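Moved into a rental with a Grillosar hood – filter question

**tealkettle60**

We moved into an older rental in Danthorpe in July. The range hood over the gas stove is a Grillosar and it has never pulled well. Steam from a pot of pasta drifts out the front and ends up on the window. When I fry anything, the wall next to the stove feels sticky by the end of the week.

I took the mesh filter out on Sunday and it was brown and stiff with old grease. I ran it through the dishwasher once and it came out slightly lighter brown. A new one from the Rindetti parts site is $60 with shipping, which seems like a lot for a piece of mesh.

Is there a way to get the old one clean, or should I just buy the new one? Also, how do I tell if the fan itself is the problem? The landlord says the hood "works fine" because the light comes on.

**Heydari_Lane**

Don't buy anything yet. The dishwasher doesn't do much on grease that old. What works for me:

1. Put the filter in the sink or a deep roasting pan.
2. Cover it with the hottest water you can get, plus a good squirt of dish soap and a quarter cup of baking soda.
3. Leave it for half an hour, then go over it with a nylon brush.
4. Rinse, and repeat if the water turned brown.

Mine took three rounds the first time. If it's aluminum, keep it away from oven cleaner and washing soda, which will turn it dark gray and chalky. Let it dry all the way before you put it back.

For the fan, turn it to high with the filter out and hold a single sheet of toilet paper up to the opening. It should stick. If it sticks with the filter out and falls with the filter in, the filter is your problem.

**mudroom415**

just buy the filter, life is short. I've had two of them in ten years

**backburner_b**

The toilet paper test is good, but check the duct too. In a lot of older places the hood isn't vented outside at all. It blows the air through a charcoal filter and back into the room, and no amount of scrubbing the mesh will fix steam in that case.

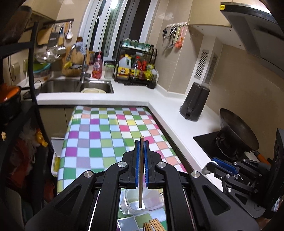
Look in the cabinet over the hood for a round or square duct going up or back. If there is one, go outside while someone runs the fan on high and see if the flap on the wall cap opens. Mine was painted shut. I cut the paint with a utility knife and the difference was obvious the same night.

If there's no duct, look behind the mesh for a black pad. Those can't be washed, so you replace them – every few months if you fry a lot. I'd ask the landlord to pay for that one.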